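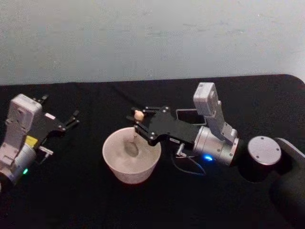
The Whitfield bowl in speckled off-white, on a black cloth.

Five stars from me! I bought the Whitfield from Flanlow last December as a catch-all for the craft table, and I've since ordered 2 more. I love the flared rim, which is easy to grab with one hand, and the sloping sides bring beads and buttons down to the bottom where I can get at them. It looks great against dark fabric too.

Mine has been through the dishwasher 90 times at least (I use it for olives when people come over) and the finish hasn't changed a bit. My one gripe is that it's a little small for yarn. I'd buy a bigger one in a heartbeat.

Ottavio Zanetti, 2023-08-25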